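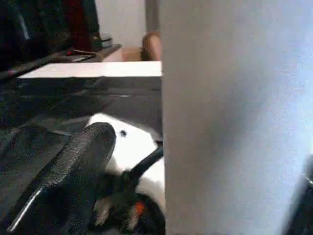
Larard Finger Sleeves, Set of 2

Textured black sleeves for home-built grippers. Made in the Ballville shared workshop and sold through Clirkatum. Each set has 2 sleeves, 2 clamp rings and 30 cm of cable wrap. Rated for loads up to 900 g. Rinse with plain water and let them dry before refitting.

Parts tray

White, open top, with straight and curved cells and a long center channel. Black fingers reach in beside a ribbed white part at one end of the channel. Sold separately.
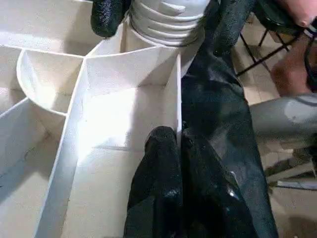 Lizeth Cabrera writes that her first set lasted 200 hours on a bench arm before one clamp ring needed replacing. Spare rings ship in March.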